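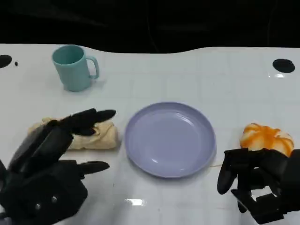

Which table covering was agreed for the tasting corner?
The white tile-pattern top stays, under order 821.

Minutes, tableware and props group, Stiltthorpe, April
Present: Stiltthorpe, Grokow and Patari. Apologies: Bouazza.

1. Minutes of the March meeting accepted without change.

2. Rolls. Grokow asked for one pale roll per setting, laid directly on the table top. Agreed.

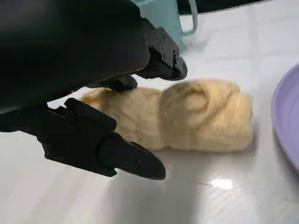

Item 2: pale yellow roll on the white table top.

3. Plates. Lavender confirmed. Patari quoted 1146 for the full set, delivery extra. Striped orange-and-white pieces go beside the plate.

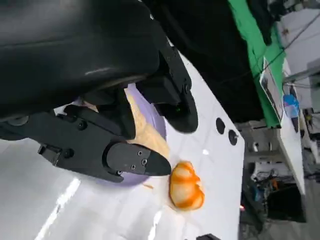
Item 3: lavender plate, with the orange-and-white piece to the right.

4. Cloths. Beige only. Budget ceiling raised from 2000 to 3030 to cover spare cloths and laundering. Grokow to send the wash instructions before the order is placed.

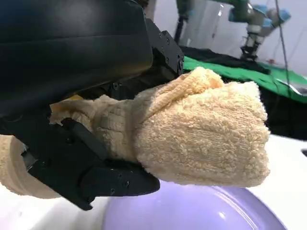

Item 4: beige terry towel, gathered, above the lavender tableware.

5. Storage. Deferred until Bouazza reports on shelf space.

Meeting closed 4:40 p.m.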